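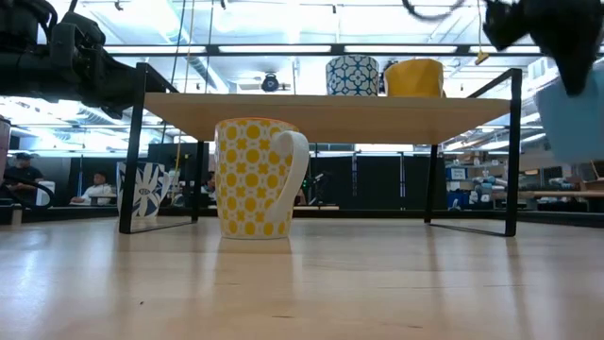
A tall mug with a repeating yellow pattern and a thick handle.

The Ginden Museum of Everyday Things
Young Visitors' Pages

How Does Clay Become a Cup?

Pottery is one of the oldest crafts in the world. People were shaping clay and hardening it in fire long before they learned to make glass or to work with iron. Many of the bowls, plates, and cups in homes today are still made from materials that come out of the ground.

What is clay?

Clay begins as rock. Over a very long time, rain, ice, and moving water break certain rocks into tiny grains. The grains are flat, like very small playing cards. When water gets between them, they slide over one another. This is why wet clay can be pushed into a new shape and will stay in that shape when you let go. Sand cannot do this nearly so well, as anyone who has built a sandcastle will know.

Clay comes in many colors. Iron makes it red or brown. Clay with very little iron may be gray, cream, or white.

Shaping the clay

Before clay is used, the potter presses and folds it many times to push out pockets of air. This is called wedging.

There are several ways to make a pot. A pinch pot is made by pressing a thumb into a ball of clay and squeezing the sides. A coil pot is built from long ropes of clay laid one on top of another. Some potters use a wheel, which spins the clay while their hands guide it upward. Factories often pour runny clay, called slip, into a mold made of plaster. The plaster soaks up water from the slip, and a thin wall of firmer clay forms inside the mold.

Handles are usually made separately. The potter scratches the places where the handle will join the cup, wets them with slip, and presses the parts together. A handle gives the fingers something to hold that is away from the hot drink.

Drying

The new pot must dry slowly. Clay shrinks as water leaves it, and if one side shrinks faster than the other, the pot may crack. When the clay is firm but still cool and a little damp, it is called leather-hard. When it is completely dry, it is called greenware, although it is not green. Greenware breaks very easily. If it is placed in a bucket of water, it will turn back into mud.

Into the kiln

A kiln is an oven for pottery. It becomes much hotter than the oven in a kitchen. The large gas kiln in our Brekon Gallery could reach more than 2,000 degrees Fahrenheit when it was in use at the Valentini pottery in Veltitville.

Heat changes clay forever. The water locked inside the grains is driven out, and the grains begin to join together. After this, the clay cannot be made soft again by adding water. It is now a ceramic.

Many pots are fired 2 times. The first firing is called the bisque firing. It leaves the pot hard but full of tiny holes, so that it can soak up glaze.

What is glaze?

Glaze is a mixture of ground minerals and water. It looks dull and chalky when it is brushed or poured on. In the second firing the minerals melt, and as the kiln cools they become a thin layer of glass. Glaze makes a cup smooth and easy to wash. Color comes from metals in the mixture. Copper can give green, and cobalt gives a strong blue.

Patterns may be painted by hand, printed, or added with a thin printed sheet called a decal. A pattern that uses the same shapes again and again is called a repeat.

Pottery at our museum

The museum cares for 943 pieces of pottery, and 362 of them are on display. The collection was started by Hilkka Ruotsalainen, a teacher who bought her first jug at a market in Veltitville. Our curator of ceramics, Vittoria Morelli, chooses new pieces for the cases each September.

Words to know

Bisque: pottery that has been fired once and has no glaze.
Ceramic: a hard material made by heating clay.
Greenware: dry clay that has not been fired.
Kiln: a very hot oven for pottery.
Slip: clay mixed with enough water to pour.
Wedging: pressing and folding clay to remove air.

Try it at home

Ask an adult for a ball of air-drying clay the size of a small orange. Make a pinch pot with walls as thick as your little finger. Leave it on a sheet of paper away from heaters and sunny windows. Air-drying clay is not safe for food or drink, so please use your pot for paper clips, buttons, or other small dry things.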